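Every spring, usually in May, another company promises to give us back our afternoons. This year it is Jultov, whose scheduling app claims to save office workers 11 hours a month. I asked how that was measured. The answer was a survey of 44 people, all paying customers.

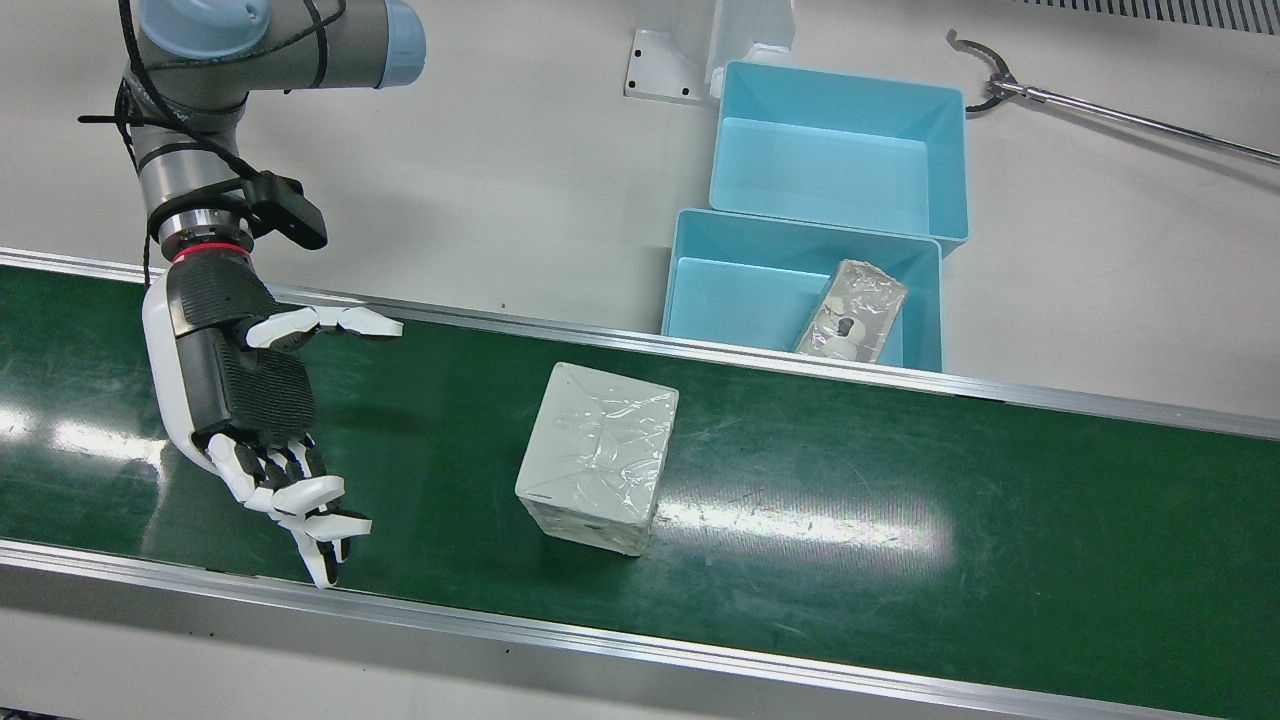
WORK & MONEY

Bríd Mulligan has run payroll at Manden through 3 of these rollouts and has kept notes on each. "We got faster at the form," she says. "Then they added forms." Her department still eats lunch at its desks.
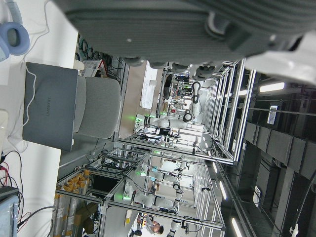 A closed laptop and a pair of headphones on a white tabletop.

Amini, a rival, charges $2,000 a year per team and talks a lot about calm. Its own help line closes at 4 p.m. – I called twice.

Maybe some of it works. But saved time goes to whoever sets the quota, and I have yet to see an app that sends anyone home early.

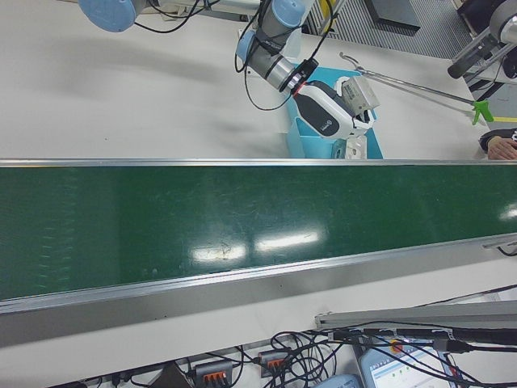
Overhead light on a green conveyor belt.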